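# Session 3 – collecting demonstrations by hand

Notes to go with the practical. Bring them with you, I'm not printing spares again!

Last time we talked about why a policy learns so much from what it sees just before contact. Now you get to make some of that data yourselves, with a pair of Meesuk hand grippers and the table in the Elline room. Each of you owes me 33 episodes by the end of July, which sounds like a lot until you notice how short they are.

## Before you touch anything

Start with the jaws open and get used to how little the gripper sees. Students always picture the view from their own eyes, and then they open the recording and it's two fingers and a lot of tabletop.
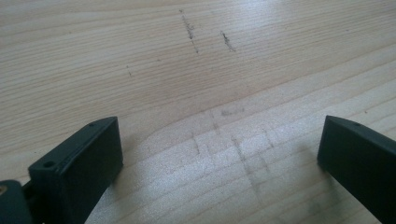 *Fig. 1. Wrist view with the fingers open over bare wood.*

Look at the glare between the fingers. I rather like having it in the set – a policy that has only met evenly lit wood tends to get into trouble near a window. So please don't go round fiddling with the blinds until it's gone. The pencil marks can stay too.

## The table task

We're using tableware this term: bowl, cups, spoons, chopsticks, mat. You hold one gripper in each hand and work as you would if you were laying a table at home, only a bit slower. Keep your shoulders loose. If a cable starts tugging at your wrist, stop and sort it out, then begin the episode again (half an episode with a jerk in the middle is no good to me).

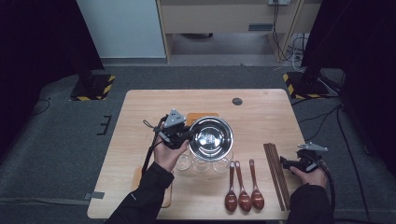 *Fig. 2. Both grippers at the table, seen from the head camera.*

Some things I keep repeating:

- Shuffle the layout between episodes. Three cups in a neat row every time teaches the model about neat rows.
- Come at the bowl from different sides. Polished steel reflects the room and I want plenty of variety there.
- Watch your approach to the glasses. Clear rims are hard to pick out from the wrist.
- Say "start" and "stop" out loud. The Bekix logger doesn't listen, but your partner does.

## Checking what you've got

Last year's Aneck set had 417 episodes and I threw out 55 of them. Most were fine as movements but had been saved under the wrong task name, which still annoys me. Flick through your wrist frames before you upload, and compare stretches where nothing is between the fingers.
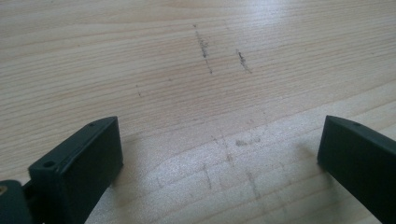

*Fig. 3. Wrist view again, nothing between the fingers. Compare with Fig. 1.*

Dark streaks further up the wood, fainter smudges down between the fingertips, brightness on the right. Marks like these are handy for judging by eye whether two frames look at the same patch of table. Write down what you matched on and put it in your log.

For next time: read the section on action chunking, and bring one episode you're pleased with and one you'd bin. We'll play them side by side and argue about it.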